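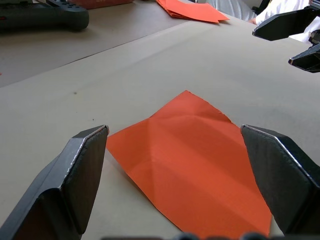 Figure 5.1 A creased sheet of orange paper between the open fingers of a gripper.

Chapter 5
Budgeting for a Two-Arm Bench

The price of the arms is the figure most buyers remember, and it is seldom the figure they end up paying. This chapter works through a full equipment plan for a small bench, using paper folding as the task. Paper is cheap, but it creases and slides, and that affects which grippers are worth buying.
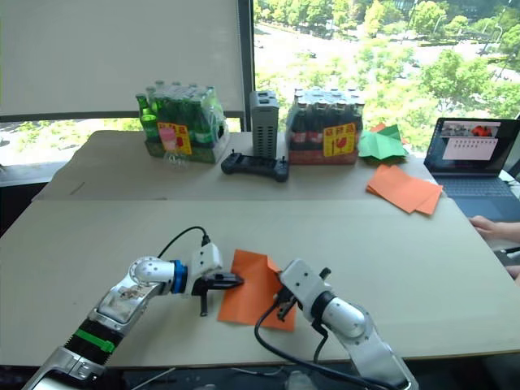
Start with the task and write down what each arm must hold, and for how long. Freya Lightfoot's plan for the Drusodley workshop listed 11 items before any supplier was approached. Grippers, cables, tables and a laptop each had a line of their own. Spare fingers were left out and had to be added in January, at a higher price.

Consumables come next. Drusodley allowed 363 sheets of paper for the first month and used all but 91.
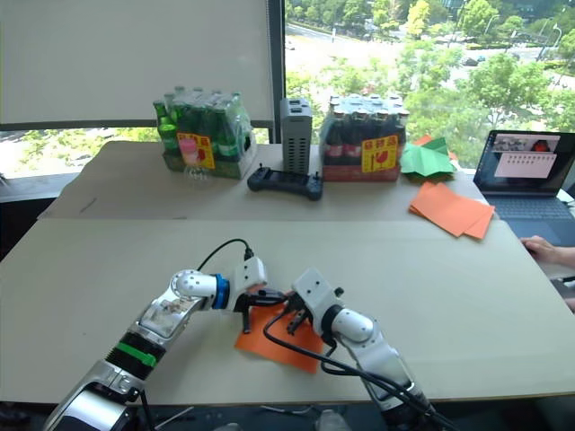
Floor and table space should be costed in the same way. Allow for the reach of both arms, the run of the cables and a place for the operator to sit. Section 5.2 compares the quotations from Furnival and Plivberg line by line. Section 5.3 deals with servicing, and with the question of whether to lease.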